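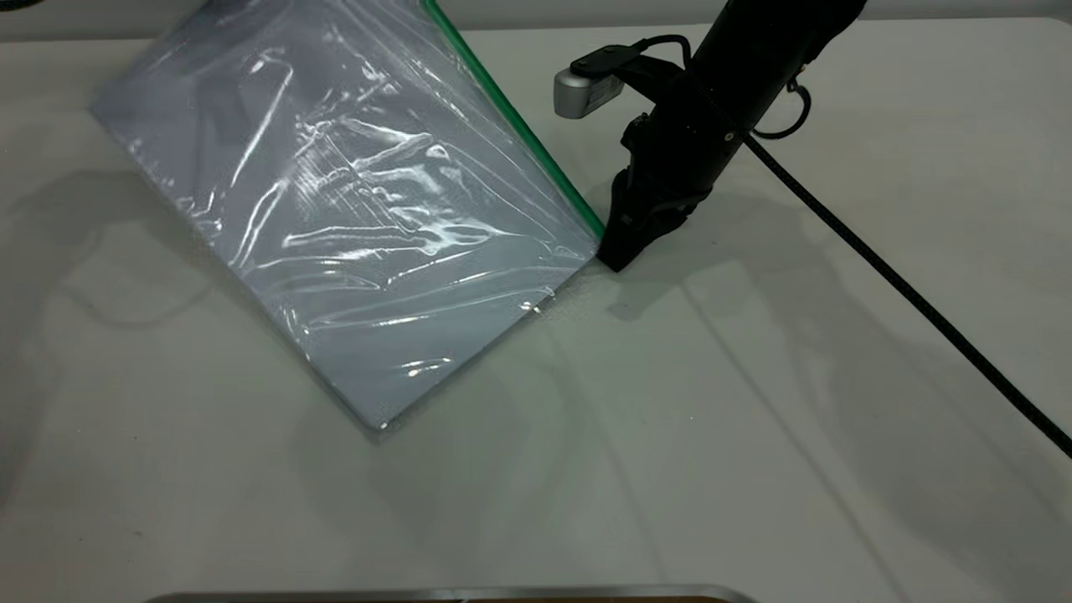
Pushing packages, weeks five through eight

The last post ended with the arm calibrated and the club arguing about grippers. We kept the gripper we had. Most of the time since then has gone into one task, which is pushing a flat, film-wrapped package across the table until it sits square to the near edge. Pavithra Arumugam wrote the first version of the task sheet and I have been rewriting it ever since, so any vagueness below is mine.

The rules of the Altby student challenge say the package may not be lifted. It starts at an arbitrary angle, part of it may be outside the view of the fixed camera, and the arm has to rotate and slide it using contact only. Scoring is on final angle and final position, with a penalty for torn film. Time is capped but otherwise doesn't count.

Why corners

A push through the middle of a long side mostly translates the package. A push at a corner mostly rotates it. Everyone in the club knew this in the abstract, and the first planner (named Juška, after a goat in a story Remzi tells) still picked its contact points along the sides, spaced evenly, because that was easy to code. It took many small pushes to correct an angle and tended to walk the package off toward the far edge while doing so.

The second planner picks a corner first, works out which direction of push gives the rotation we want, and only goes to the side once the angle error is small. Corner contact has its own problem. If the fingertips come in a few millimeters off, they slide past the corner and the push does nothing, or they catch loose film and drag it. We now close the fingers fully, point them down, and approach with the tips just above the table. Too low and they scrape. Too high and they ride up onto the package, which counts as a fault.

Finding the edges

Clear crinkled film is a bad surface for a camera. Every fold produces a white highlight, and the highlights move when the arm moves because the arm blocks part of the light. Our edge detector, written for matte cardboard, found dozens of short bright lines and almost none of them were the outline.

Things we tried, in order:

Lower exposure. This removed the worst of the glare and also removed the far side of the package, which is pale and sits on a light gray table.

Averaging over 20 images with the arm still. Better for sensor noise, no help with highlights, which don't move when nothing moves. I should have seen that before spending an evening on it.

Color. One long edge of the package has a narrow bright green strip, and nothing else on our table is that saturated. Thresholding on the green gives a clean line from one end of the visible strip to the other. The direction of that line is the package angle. The end of it near the middle of the table is the corner we push.

The color method is what we are running now. Remzi Türkmen objects that it solves this package and no other, and he is right. The challenge hands out the same type of package to every team, so for the moment I'm leaving it in. He is working on a version that fits a rectangle to the shadow and the strip together, in a separate branch called Sudimum. It fails when the arm's shadow overlaps the package's shadow. He has some ideas about masking.

The wrist camera

We use the fixed camera for the plan and the wrist camera for the last part of the approach. The two disagree by a small amount that depends on where the arm is, and I have not found the cause. It could be the bracket. It could be the calibration from week four, which I did in a hurry. For now the wrist camera wins whenever the tips are close to the package, and the fixed camera wins otherwise. The switch between them makes the arm hesitate visibly, but it does no harm.

The cable is a separate annoyance. It runs off to the right across the table, and any push that swings the arm far to the left pulls it along. If it touches the package we throw the run out. We have limited the reachable region in software, which costs us a few starting poses.

Logging

Each push is saved as one record: start pose, chosen corner, push direction, push length, end pose. There are 2780 of them so far. The useful ones are fewer, because the early records were saved without the end pose and I didn't notice until May. I've kept them in a separate folder in case we can recover the pose from the pictures.

Push length is capped at 40 millimeters. Longer pushes were less predictable on this film, which sticks and then lets go. Several short pushes with a new measurement between them land closer to the target than one long one. Speed seems to matter less than I expected, though I have only compared two settings.

Still open

The bracket needs to come off and go back on properly. The log viewer slows down badly past 1000 records. Pavithra wants the fault detector to run during the push instead of after it. The practice round at Flisdale is in June 2022, and I would like the bracket done before then. The viewer can wait.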